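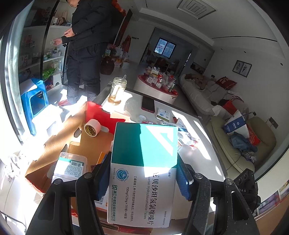 Keeping an old estate car going, and why the tyres come first

The owner of the Ellwood garage has been mending family cars on the edge of Idbridge for longer than most of her customers have been driving them, and she still comes out to the forecourt to meet you, wiping her hands and asking how the journey was (mine was wet, and slow through the roadworks).

We talked over a mug of tea in the back office, with the radio on and the phone going every few minutes. I had wanted to ask her about winter, because September is when her diary starts to fill up.

"People think about the heater first," she told me. "They want to be warm, and I don't blame them. But I'd look at the tyres before anything. You can put a coat on."

She is patient about electronics, more so than I expected. Her own car is an estate with 165 thousand miles on it, and she is very fond of it, but she would never steer a customer away from something newer with automatic braking. "My sister has it on hers and it stopped her at the Jimham roundabout before she'd even seen the van. It still needs decent rubber to stop on, mind."

I asked what she would check on a car that mostly does the school run, and she was off, quite happily, for the length of a second mug. Battery, wipers, washer fluid, and the date of the last brake fluid change, which hardly any of her regulars can remember. A battery on short trips rarely gets properly charged, she said, and she likes to see a car taken out for about 40 minutes every so often, "even if it's only to Hulonano for a bag of compost and back again".

She had a hatchback waiting on the ramp by then, and its owner was due at half past four, so I finished my tea and let her get on.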